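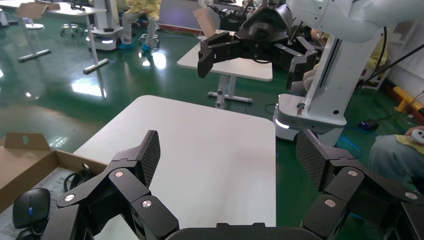
Brendier Kit Packing Line, Progress Report to Grevatico
Period covered: June
Prepared by: Aminu Garba, process engineering
Issued: July 2024

1. Status

The packing trial continued on the accessory kit. Each kit holds a computer mouse, a power cord and a printed sheet in a cardboard box. Two arms work at each table. The operator uses a handheld controller for setup and for recovery after a failed pick. The arms completed 436 kits in the period. Of these, 28 needed an operator to step in.

2. Handling of corded parts

Most of the stops came from cables. A mouse picked by its body is easy to place, but the cord tends to follow late and catch on the box wall. A mouse picked by its cord swings and takes longer to settle. Both methods are still being compared.

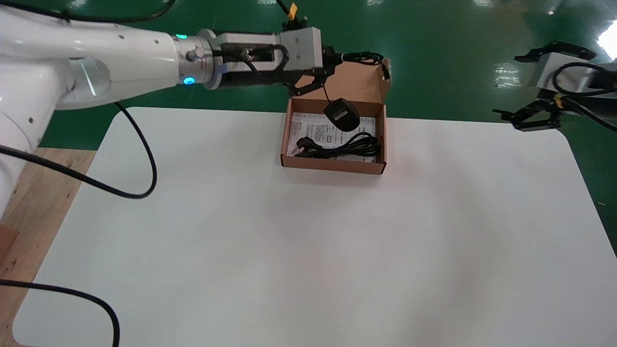 Figure 1. Mouse held by its cable over the open box, with the power cord and printed sheet inside.

The finger pads grip thin cable well enough for this work. No change to the pads is requested. The lid flap remains a problem when it folds inward, and the approach path from the hinge side has been raised to clear it.

3. Power cords

Cords must be coiled before they reach the arms.
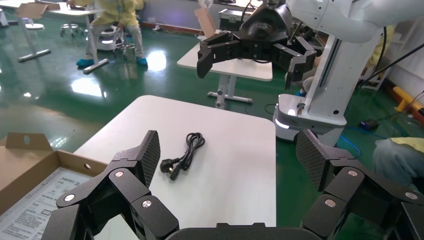
A loose coil can open when it is lifted by one loop, so the pick point has been moved closer to the plug. Coiling is still done by hand at the Iyamu bench.

4. Effect on staff

Four packers have moved from filling boxes to tending the arms. Their work is now mostly part supply, checking and recovery. They report less wrist strain and more time spent waiting. Two asked for further training on the controller, and Brirnel will provide it. Pay grades are unchanged; the job descriptions are with site management for revision.

5. Next period

Finish the comparison of pick methods. Log each stop by cause and operator response time. Submit the revised job descriptions with the next report.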